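The Slip in the Left Hand

It began with a box that would not stay level. On a Wednesday afternoon in December, at the Fistonby workshop where Khurram Bangash and his small team teach machines to handle household objects, somebody played back a batch of recordings and saw a container tilt a little to the left on its way up. Then the next one tilted. Then the next. By the time the kettle had boiled they had found 41 of them, all leaning the same way, all recorded by people who swore they had lifted the thing perfectly straight.

I love this sort of problem. Big robot failures get the headlines – the arm that swings through a shelf, the delivery cart in the canal – but the small, sneaky ones are where you learn how the whole business works. This one was a beauty, and it took nine days to run to ground.

The project is called Lindska, and its aim is easy to state: a two-armed robot that can tidy a table. Picking up a cup is old hat. Picking up something wide and open, with low walls and nothing much to grab, is a proper challenge, as the two hands have to agree with each other the whole way. If the left pushes harder than the right, the load slides. If one rises early, everything tips. People manage it without a thought, which is why the team records people doing it, then trains the robot on the result.

When the leaning lifts came to light, the robot had already been trained on them. It had learned its lesson faithfully. Set in front of a tray, it would close both hands, rise smoothly and tip the contents towards its left elbow. In one test it poured a helping of dried chickpeas into its own shoulder joint, and the emergency stop had to be pressed while the arm ground away at them. Adeel Khokhar, who pressed it, spent the evening with a pair of tweezers and a torch.

"It was so confident," he told me, still rather delighted. "No wobble, no hesitation. It did the wrong thing beautifully."

The first suspect was the robot itself. Its arms are made by Dulberg, and a worn joint would have explained a lot, so both came off and went on the test bench. They were fine. The second suspect was the training software, which was rolled back to an older version and run again over a weekend. The chickpeas went left once more. Spirits, Bangash admits, were low by then, and there was talk of throwing out the lot and starting afresh.

What saved them was sheer stubbornness. Bangash sat down with all 1,265 recordings in the set and sorted them by the pair of grippers used, something the team had never thought worth writing down properly. A pattern jumped out at once. Of those, 1,057 were clean. The rest had nearly all come from one pair, and the trouble in that pair was on the left.

The fault was a loose screw. I wish I could make it grander! The bracket that joins the marker cube to the left gripper had worked itself slack, and under load the cube turned by a hair. The software reads the position of the hand from the patterns on that cube, so when the cube turned, the software believed the hand had turned. The people had lifted straight after all. The record of what they did was crooked.

There is a safety lesson in it too, and the team takes it seriously. A robot that knows it is in trouble can stop. This one had no idea. Every number it had been given said the tray was level, so none of its alarms went off, and only a human hand on a red button ended the test. The arms now carry a separate tilt sensor, supplied by Ansari, that ignores the training entirely and cuts the power if the load leans too far.

Checking the grippers has changed as well. The screws are held with thread lock, each pair has its own log, and every session opens with a still hold against a known object before any lifting is done.

Rerecording the spoiled lifts is slow, cheerful, oddly absorbing work. You stand at the table with a gripper in each hand and bring them in from either side of an open orange box, the left pad pressed to one wall while the dark finger on the right reaches for the other, with a patterned cube under each jaw. I had a go, and my first three attempts were rejected for being jerky. The fourth went into the set, so if a robot one day carries your tea things with a slight air of concentration, I may have had a part in it. Khokhar has kept a chickpea in a jar by the emergency stop, and the new training run starts as soon as the last of the lifts is in.

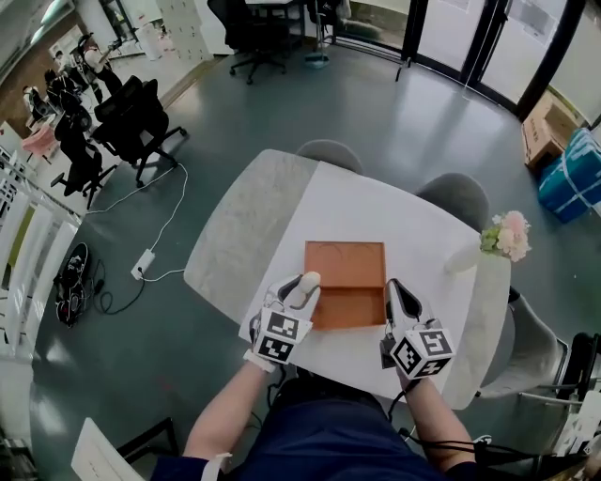
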